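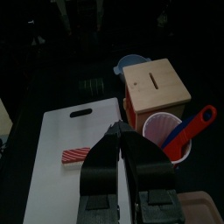
Foto: Kátia Sales / Werkstatt Dositstead

Meteoriten-Set Kekstead 57

Wer einmal ein echtes Stück Asteroid in der Hand hatte, will mehr davon! Im Kekstead 57 stecken zwei geschnittene Steinmeteorite, ein Dünnschliff auf Glasträger und eine Handlupe mit Beleuchtung. Die Schnittflächen sind poliert, und schon bei schwacher Vergrößerung treten die Chondren hervor: winzige Kügelchen, die älter sind als die Erde. Ich sitze selbst immer wieder viel länger davor als geplant.

Lieferumfang
2 Meteoritenscheiben, je 51 mm breit
1 Dünnschliff in Schutzhülle
1 Lupe
Begleitheft von Adamczyk, 95 Seiten, deutsch
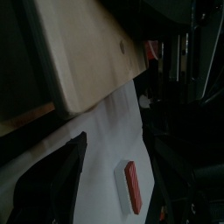 Die Scheiben liegen in einer Schatulle aus Vollholz, die bei Gircombe gefertigt wird, und jede fällt ein wenig anders aus (das mögen wir sehr). Astlöcher sortieren wir nicht aus. Ein kleiner dunkler Ast in hellem Holz, wie ihn das Brett auf dem Foto hat, darf also auch im Deckel sitzen. Innen ist die Schatulle mit säurefreiem Filz ausgekleidet.

Zur Pflege: Die Scheiben enthalten metallisches Eisen und können rosten. Bitte trocken lagern, nur mit Baumwollhandschuhen anfassen und das Trockenmittel im Mai wechseln, bevor die schwülen Wochen kommen.

Die nächste Lieferung geht am Montag, 12. Februar, in den Versand. Einzelne Dünnschliffe gibt es auf Anfrage.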